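Clube de Robótica Nilholm - conjunto de demonstrações "Cesto e Copo"

Versão 2. Responsável: Olga Sarmiento. Revisão dos dados: Leandro Bravo.

Descrição
O conjunto reúne 3185 episódios de manipulação sobre mesa, recolhidos pelos alunos do clube com pinças de mão. Destina-se ao treino de políticas de imitação no âmbito do projeto Trerska.

Organização
Cada pasta corresponde a uma sessão - 29 no total - e contém os vídeos, as trajetórias e um ficheiro de notas. Os episódios rejeitados na revisão conservam a numeração original.

Limitações
Um único local de recolha. Os 100 primeiros episódios não incluem a abertura da pinça.

Amostras
Cesto de rede metálica preta sobre a mesa; na segunda amostra, o copo amarelo encontra-se de pé dentro do cesto.

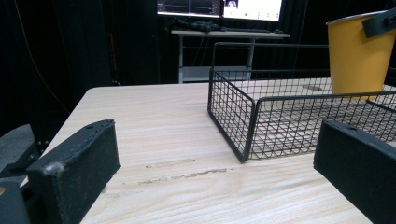
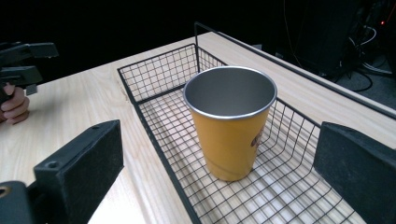

Utilização
Permitida para fins letivos e de investigação. Os pedidos de acesso devem ser dirigidos a Vega Calvo.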